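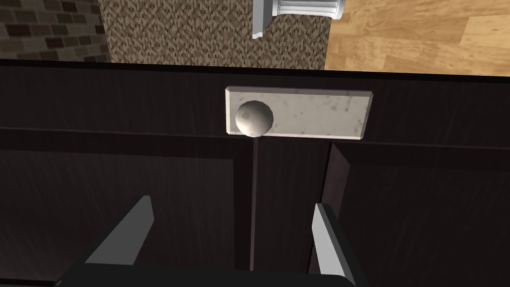 The Manipulation Group at Maveck is looking for a research engineer to continue our work on learning to open articulated furniture from simulated demonstrations. The current policy is trained on 647 rendered episodes and tested on cabinets it has not seen. Handle variation is the main source of error. In a cabinet such as the dark two-door model, with its round knob at one end of a pale gray plate, the policy has to pick a grasp point while the fingers are still open below the knob. Our last round failed in 138 trials, mostly at the approach stage.

The engineer will extend the set of handle shapes and surface textures, rerun the approach-stage ablation, and help move the method to the test kitchen at our Alholm site. The work is shared with Ondby, who maintain the simulator.

Requirements
Master's degree in robotics, computer science or a related field
Good Python, and experience with at least one physics simulator
Experience training visuomotor policies – imitation learning preferred
Clear written English

The post is full time for 19 months and starts in April. Travel between sites is paid.

Send a resume, a code sample and a one-page statement to Manon Carrier by Oct 20, 2020. Technical questions go to Masanobu Fukuda. Interviews are held by video and include a short coding task.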